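Drivusier DV-2 Power Supply: Set-up Guide
Section 4. Fitting the supply and first power-up

Revised April 2020 by Ermelinda Amaral

Before you start, a word about the number on the box. It says 1000 W, and the unit will deliver that in a cool room with clean mains behind it. Whether your computer will ever ask for it is another matter. Most machines with one graphics card won't come near it. If a shop told you that you needed this much, ask them which parts they were adding up.

You will need a cross-head screwdriver and the bag of screws from the accessory box. The magnetic tray shown in earlier versions of this guide is no longer supplied, and we doubt it is missed.

4.1 Removing the old supply

1. Shut the computer down, switch off at the wall and pull out the mains lead. Hold the power button in for a few seconds.

2. Take off the side panel. Unplug every cable that runs from the old supply: main board, processor, graphics card, drives, fans. Take a photograph first if you don't trust your memory.

3. Undo the four screws at the back of the case and slide the old supply out.

CAUTION: Do not keep the old modular cables and plug them into the new unit. They may fit. The plugs at the supply end are not wired to any common standard, whatever you have read on a forum, and the wrong one can destroy a drive the moment you switch on. This applies to older Drivusier units too.

4.2 Fitting the new supply

4. Decide which way up it goes. If your case has a vent in the floor, face the fan downwards. If it hasn't, face it up. People argue about this at length and we have never measured a difference worth the argument.

5. Slide the unit in and start all four screws by hand before tightening any of them.

6. Connect the main board cable and the processor cable. The processor cable splits into 2 halves. Both halves belong to the same plug, so keep them together if your board has the full socket.

7. Connect the graphics card. Use a separate cable for each socket on the card. The second plug on each cable will work with modest cards, but we wouldn't rely on it with anything hungry.

Note: Sullon and Ikonen both sell sleeved extension cables said to suit this unit. They look tidy. Claims that they smooth the power are not something we have been able to confirm, and each extra joint is one more thing to come loose.

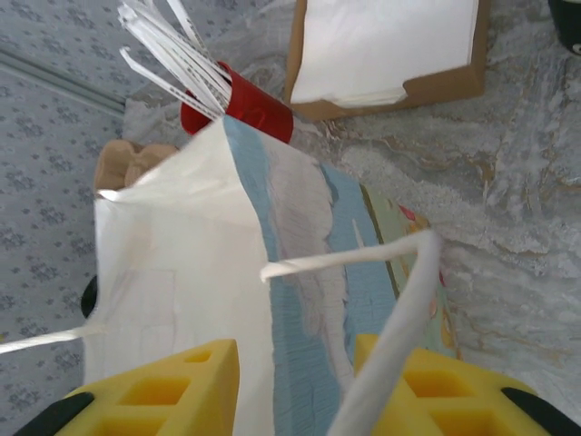

4.3 First power-up

8. Check that nothing is touching the case fan blades. Plug in the mains lead, set the rocker switch to I and press the power button.

9. The fan on the supply may not turn. In quiet mode it stays still until the load is high enough, and with light use that can mean all day. To test it, press the FAN button on the back. It should spin up straight away.

10. If nothing happens at all, switch off at the wall and go back over step 6. A plug that looks seated often isn't. Push until the clip clicks.

CAUTION: Never open the supply itself. It can hold a dangerous charge long after it has been unplugged, and there is nothing inside that you can mend.

4.4 About the efficiency badge

The 80 on the badge is a percentage, and it was reached on a test bench at set loads. At idle, where most home computers spend their lives, the figure will be lower. Don't expect to notice the change on your electricity bill.

The Lirnameo monitoring program is an optional download. Boonmee Boonyarit, who tests our units, found that its wattage reading wandered a fair bit from a proper meter at low load. Use it to spot a sudden change. For a real figure, put a plug-in meter at the wall, and remember that it shows what the supply draws and not what it passes on to the parts.

Warranty terms are in Section 7. Keep your receipt, as the registration card alone is not accepted as proof of purchase.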